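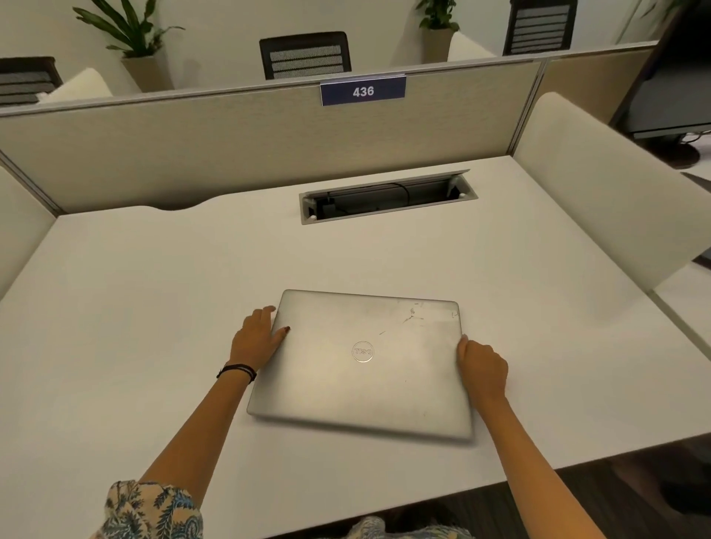
Laptop closed at the desk, cable tray open at the back.

Search tickets and articles Search

Laptop stops charging at desk 104 when the lid is closed

24 June 2024
By Lleucu Owen, Lultgate desk support

Status: Resolved, one follow-up open

Reported problem

User says the laptop charges normally at home and in the meeting rooms. At desk 104 it charges for a while and then stops. It mostly happens after the lid has been closed and the laptop pushed back to make room for paperwork. Both external monitors go black at the same moment. Opening the lid brings up the laptop screen, running on battery. User had already restarted the laptop and updated the Protora client, with no change.

Equipment

Dell laptop, silver, company issue. Scratches on the lid near one corner, smudges, nothing that looked like impact damage to me. User says the scratches are old.
Treda dock, mounted under the desk.
Beddoe monitors, 2, both connected through the dock.
Single cable from the dock to the laptop, brought up through the tray at the back of the desk.

Log

Entry 1. Looked at the laptop with the lid open and the dock cable plugged in. Battery at 62 percent and charging. Both monitors working. Left it like that through a coffee break and it stayed connected.

Entry 2. Closed the lid without moving anything. Monitors stayed on. Checked the lid setting in power options, which was set to "do nothing" when plugged in, as it should be. On battery it is set to sleep. So if the power drops while the lid is down, the laptop goes to sleep and the user loses everything on the external screens. This explains why it looked like a lid problem in the report.

Entry 3. Pushed the closed laptop toward the back of the desk the way the user does. Monitors went off. Pulled it forward again and nothing came back until I opened the lid and reseated the plug. Did this again with the same result.

Entry 4. Took the laptop to the next desk and used the dock there. Closed it, moved it back and forward, turned it, picked it up and put it down. No dropouts. Ruled out the laptop's port for now.

Entry 5. Back at 104. Swapped in a spare cable from the cupboard, laid straight over the back of the desk and not through the tray. No dropouts in any position. Left it that way over lunch.

Entry 6. After lunch the user reported it had stopped charging again. Checked: battery at 80 percent and holding. This one is not a fault. The Protora client has a battery care option that stops charging at 80 when the laptop spends most of its time on a dock. Monitors were still on and the power icon showed plugged in. Explained this to the user and left the option on. I should have asked earlier what number the battery was at when it "stopped," as some of the earlier reports may have been this and not the cable.

Entry 7. Went through the tray. The dock cable had been coiled in with the rest and tied, so there was very little length left to reach the laptop. With the laptop at the front of the desk the plug goes in straight. With it pushed back, the cable has to bend hard right at the plug, and the plug works its way partly out. It doesn't look unplugged unless you lift the edge of the laptop and check.

Entry 8. Untied the coil and pulled more cable up onto the desk. Refitted the original cable. Better, but it still dropped once when I wiggled the plug end. Bent the cable by hand near the plug and could get it to cut out every time. The original cable is damaged inside, probably from the bending. Labeled it faulty and took it away.

Entry 9. Ran the spare cable through the tray with a loose loop and no tie. Closed the lid, held the laptop by both sides and slid it all the way back, all the way forward and around at an angle. Stayed connected each time. User tried it too and was happy.

Cause

Dock cable tied too short in the tray and worn out near the plug. The 80 percent limit was a separate thing that made it look as if the first fix had failed.

Fix

Cable replaced and rerouted with slack. No settings changed on the laptop.

If you have the same symptoms

Check the battery percentage first. If it is sitting at 80 and the monitors are on, leave it alone.
If the monitors go off too, open the lid and look at the plug. Push it fully in.
Please don't pull on the cable from above to get more length. Lift the flap on the tray and see if it is tied up inside, or log a ticket and I'll come over.

Follow-up

Other desks in the same row were wired at the same time and may be tied the same way. To be checked before the end of June. Spare cables on order.

Comments (4)

windowrow: Mine does this too but only one monitor goes off, the other stays on. Same thing?

Lleucu Owen: Probably not the dock cable, you would lose both. Check the monitor's own cable at the back, and if it's tight log a separate ticket so I can track it.

R.T.: Can the 80 limit be turned off for a day? I'm traveling and want a full battery.

Lleucu Owen: Yes. Protora client, Battery, Charge to full once. It goes back to the limit the next time you dock.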